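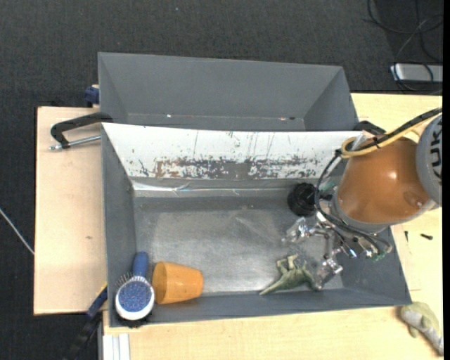
Front bin and rear bin, both gray.

Filed under: Kitchen Helpers > Manuals

4.2 Making crumbs with the Kosaler crumb mill

1. Put the mill on a flat counter and lock the bowl.
2. Add 100 g of dry tortillas or stale bread, broken by hand.
3. Close the lid and turn the dial to 2 for coarse crumbs, or to 3 for fine.
4. Press the button in short pushes. Stop when you like the size.
5. Unplug the mill before you open the lid.

Note: Soft bread will stick to the blade. Dry it first in a low oven and let it cool completely.

Note: Season the crumbs after milling. Salt and chili powder collect under the seal and are difficult to wash out.

CAUTION: The blade is sharp. Hold it only by the plastic center.

Text: Uriel Ledesma

3 comments | 312 shares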